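Idano 积木厂开放日：花了大半天看一块板和几个积木
06/04/2023，到访记录 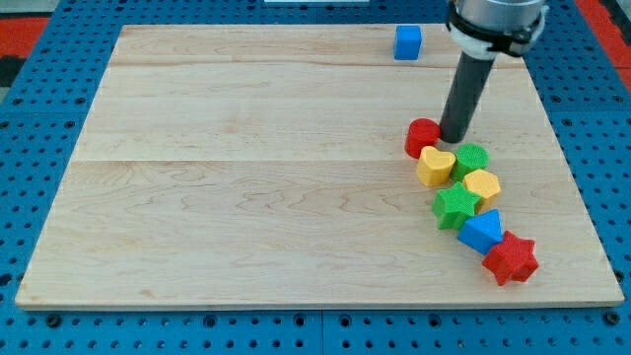
怎么去的

先说交通，因为我在交通上花的时间比在厂里看机床的时间还长。导航给的终点叫 Wekine，听着像个镇，到了发现是一个路口，一家卖轮胎的，一家关着门的面馆，一个公交站牌。397 路到这里就掉头了，司机看我没有下车的意思，回头问了一句：“看积木的？”我说是。他指了指坡上。看来这条线上不买轮胎的人都归为一类。

坡不陡，就是长。厂区大门口贴了张手写的纸，写着“开放日请走 9 号门”，而我站的这个门叫 2 号门。中间隔着一整面围墙和一片晾木料的棚子。棚子里的板一层一层码着，中间垫着小木条，味道很好闻，像刚拆封的铅笔盒。我在围墙外面闻了半圈，算是开放日的第一个项目，免费。

签到处发了一张胸牌、一份折页和一副耳塞。折页印得很讲究，地图上把厕所标在了木料仓库中间，后来证实是印错了，有两个人已经信过了，我是其中一个。

领队

带我们这一组的是 Esko Heiskanen，在厂里做样品，个子很高，进每道门都要先低一下头，包括那些完全不用低的门。他讲解的风格是先沉默，等大家把能猜的都猜完，再给答案。答案一般很短。

比如他举起一个没上色的圆柱，问我们这东西最难做的是哪里。有人说是圆，有人说是两头要平，有个小朋友说是不能吃。Heiskanen 等了一会儿，说：“边。”然后把圆柱放回口袋，往前走了。我们在后面讨论了一路是哪条边。

到打磨间才有了下文。他说的是两头那一圈倒角。倒小了硌手，倒大了看着像块糖，家长会投诉，小孩会下嘴。所以那个小朋友其实也答对了一半，可惜没有人给他补颁奖。

木料和那块板

第一站是拼板。我以前一直以为玩具厂里的木板就是树切开以后的样子，听完才知道，稍微宽一点的面多半是窄板拼胶出来的，一整块宽板容易变形，价钱也容易让人变形。

样品区里那块浅色的板就是拼出来的，奶油色往蜂蜜色走，木纹大致是横着的，中间有几处颜色深一些，打着旋。胶缝很淡，要侧过头找光才看得清。同组有位先生认为没有缝，和他太太争了起来，最后太太用指甲在半空中给他比划了一遍缝的走向。他说哦。过了一会儿他又说，那也挺平的。

我喜欢板子朝外的那一条端面，比板面略亮一点，能看出木头的厚度。折页上把这种板叫“展示面板”，Heiskanen 叫它“板”。

有人问能不能买一块回家切面包。他说这个问题每个开放日都有人问，又说不行，因为表面处理是按玩具的标准做的，而切面包有切面包的标准。随后他补充说，他自己家里就有一块，上面放电视遥控器。

蓝色的台子

板子下面的台子是蓝的，蓝得很有决心，台面上密密麻麻全是小圆孔。我对着它看久了眼睛有点花，往后退了一步，踩到了后面一位带孩子来的妈妈，在此再次道歉。

小孩们对这个台面的兴趣远远超过对积木的兴趣。一个穿雨靴的男孩花了整整一站的时间，想把自己的小指头塞进某个孔里。他爸爸的态度是先观望。Heiskanen 看了一眼，说塞进去也拔得出来，去年八月有一位成年访客试过，肥皂在水池左边。

我问他，为什么选这种颜色。他说浅色的木头放在浅色的台子上，看半天容易把东西看丢。这是全天我听到的最长的一句解释，所以我记了下来。

积木

重头戏是形状积木，就是那种小朋友要对准洞塞进盒子里的东西。这一套七个，五颜六色，在板子上松松地排成一道弯弧，看得出不是用尺子摆的。比起陈列柜里那些站得像升旗仪式一样的成品，我更愿意看它们这样待着。

成品系列叫 Viscombe，盒子配积木，柜台上有售。Heiskanen 讲到这个系列的时候话稍微多了一点，主要是讲洞。他说小孩不会按照说明书玩，他们会拿每一个形状去试每一个洞，所以每一组错误的搭配都得提前试过，保证塞不进去。方的不能进圆的，斜过来也不行，用力也不行，站到盒子上用力还是不行。他们做过一版，三角形转到某个角度以后可以从另一个洞里掉进去，大人谁都没发现，一个两岁的孩子用了一个下午。那版没有上市，孩子得到了一个盒子。

我问现在这版还有没有这样的漏洞。他沉默，等我自己猜。我猜没有。他说：“目前。”

现场有一只体验用的盒子，摆在另外一张矮桌上，给小朋友玩。实际排队的情况是大人居多。我也排了。轮到我时，后面有个女孩开始给我读秒，我在压力下把一个带角的积木往明显不对的洞里按了两次，证明了厂方的测试工作非常扎实。女孩叹了口气，伸手帮我转了个方向。

上色间

上色间只能隔着玻璃看。里面很安静，架子上挂着一排排等着干的小件，隔着玻璃闻不到味道，可大家进走廊以后都不自觉地屏了一下气。墙上有一面色卡，每种颜色都只有编号没有名字。有人问红色叫什么，Heiskanen 说叫红色。

折页上写这间厂房以前属于一家叫 Pangaribuan 的纽扣作坊，有几台滚筒是当年留下来的，现在拿来磨小件的毛边。我觉得这是全厂最好看的机器，木头桶身，转起来像在洗一桶石子，声音大得耳塞形同虚设。Heiskanen 在旁边讲了好几分钟，嘴一直在动，我们都很认真地点头。出来以后我和旁边的人对了一下，没有一个人听见他说的是什么。他可能是把一整天攒的话都在那里说完了。

食堂和小卖部

午饭在食堂解决，有汤，有面包，有一种装在碗里的炖菜，我问是什么，阿姨说是午饭。味道不错，土豆偏多。面包是切好端上来的，放在一块浅色的木板上。我扭头去找 Heiskanen，他正低着头进一道很高的门。

小卖部有几样值得一提：

次品筐。按斤卖，主要是颜色不匀和倒角没到位的。我挑了一把，回家路上一直用拇指去蹭那圈边，蹭到下车也没弄明白次在哪里。

Viscombe 整套。比网上贵一点，多送一个布袋。布袋的绳子太短，扎不紧。

明信片。拍的是厂区大门，是 2 号门。

如果你也想去

穿好走的鞋，认准 9 号门，不要相信折页上的厕所。真正的厕所在食堂后面，门上什么都没写。

带孩子的话，最好把拼板那一站放在前半段，等他们玩过盒子以后就再也叫不走了。穿雨靴的男孩就是这样，最后是他爸爸把他连同一个三角形一起抱出来的，三角形在门口被工作人员客气地要了回去。

讲解是跟组走的，一组走完才放下一组，想问细问题的可以拖在最后面。我在最后面问到了胶缝为什么要避开板子的正中间，得到的答复是“看着舒服”，我又问有没有技术上的原因，答复是“也有”。

回程的车在 Wekine 等，班次稀，站牌上贴的时间表是冬天的。我旁边坐着那对争论过胶缝的夫妇，先生腿上放着一袋次品积木，正举着其中一个对着窗户看。他太太问他看什么，他说在找缝。太太说这个是整块的，没有缝。

他们下车的那一站我没听清站名，袋子的绳子松了，有一个绿色的滚到了司机脚边，司机捡起来，摆在了仪表台上。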